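Home | Our Sites | Staff News | Safety | Archive

Fudano Kitchen Services — Staff Newsletter
April
By Jhun Quiambao, cutlery and packing section

The sorting arms in our section: what is changing

Many colleagues from the other floors asked me about the two robot arms, so I write down what I know until now.

As you know, our section prepares the meal kits for Greltton and for two smaller clients. Each kit has a set of plastic cutlery, and before packing we must sort the forks, spoons and knives that come to us mixed. Charito Maglaya has done this by hand for many years, with one or two persons beside her. On a busy day they prepare 1300 sets. It is light work, but it is hard for the wrists and the neck, and last year we had several complaints about this.

The arms stand at a wooden table and work with two clear containers placed side by side. They are still learning with small quantities, only a few pieces at one time.

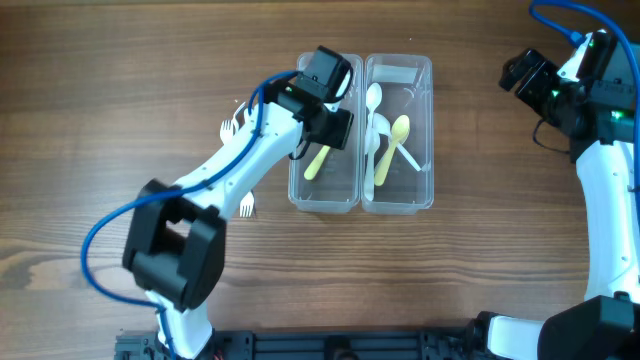
The two arms at the sorting table, with forks, spoons and the clear containers.

Rodel Salazar takes care of the setup. In the morning he puts out the cutlery, starts the program and writes in the notebook every piece that goes to the wrong side. In his last report the arms needed some 40 minutes for a quantity that Charito finishes before her first coffee. She was quite pleased to hear it!

For a person it is easy to pull one fork from a bundle. For a gripper the forks like to stay together, and the clear plastic shines under the lamps. Yellow handles and white handles crossing each other are also a good exercise. Rodel prefers to leave such a pile as it is and let the arm try.

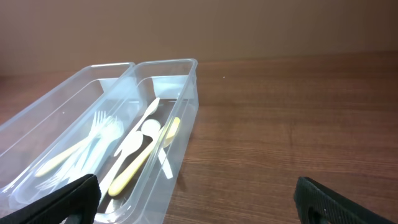
What it means for us

No position in the section will be closed this year. Crisanto Manalo confirmed it at our meeting, and I asked him to repeat it so that I could write it correctly. When the arms are ready, hand sorting will be reduced to half of each shift, and the other half will be checking and packing. The pay grade stays the same.

Training is open for 34 places. Reynaldo Aquino keeps the list in the supervisors' room — please write your name and your shift clearly.

We use cookies to improve your experience on the staff pages. Accept | Settings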